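Section 7. Setting Up the Sorting Table

The Heria sorting kit can be used on any flat table at a comfortable height. Read this section through once before you start. Setup needs no tools.

7.1 Before you begin

You will need:
One or more Heria open-top boxes
The bricks you plan to sort
The Endden table lamp, if the room is dim
A soft cloth

Wipe the tabletop with a dry cloth. Do not use polish. Boxes slide on a polished surface and will move when bricks are dropped in.

Note: A plain, light-colored tabletop makes small bricks easier to find. If your table is dark or has a strong pattern, spread a sheet of plain paper over the work area first.

7.2 Placing the box

1. Check that the box is empty. Turn it over and tap the bottom. Single studs and flat tiles tend to stay in the corners.
2. Set the box near the front of the table, open side up, with one wall facing you.
3. Keep the box at least 50 mm from the front edge.
4. Press down lightly on each corner. If the box rocks, move it to a flatter spot.

CAUTION: Do not put more than 600 g of bricks in one box. Empty it or start a second box before you reach this weight.

7.3 Placing the bricks

1. Put the bricks to be sorted to one side of the box, level with it or slightly behind. Right-handed users usually prefer the right side.
2. Leave a clear space between the bricks and the box, wide enough for your hand.
3. Stand stacked bricks upright, studs up. A short stack is easier to pick up than bricks lying flat.
4. Keep stacks low. Tall ones fall over when the table is bumped. 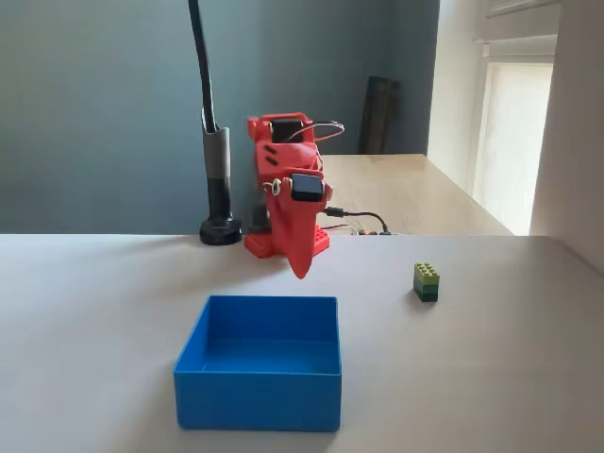 Shades of the same color can go in one box or in separate boxes. Decide before you begin, and write the choice on the Tongate label sheet. Yellow-green and dark green are listed as separate colors on the sheet, but many users keep them together until they have enough of each to fill a box.

7.4 Sorting

1. Pick up a stack by its sides.
2. Lower it into the box and let go close to the floor of the box.
3. Pull stacks apart only if your label sheet calls for single bricks. Use the Urrutia brick separator (part 71) for tight joints. Do not use a knife.
4. When the box is full, put it away before bringing out the next one.

CAUTION: Small parts. Choking hazard. Keep loose bricks away from children under three, and check the floor under the table when you finish.

7.5 Putting away

Wipe the inside of empty boxes with a dry cloth. Wash them in lukewarm water if needed and let them dry fully before stacking. Do not put boxes in the dishwasher. Store them out of direct sun.

Section revised 15 Aug 2026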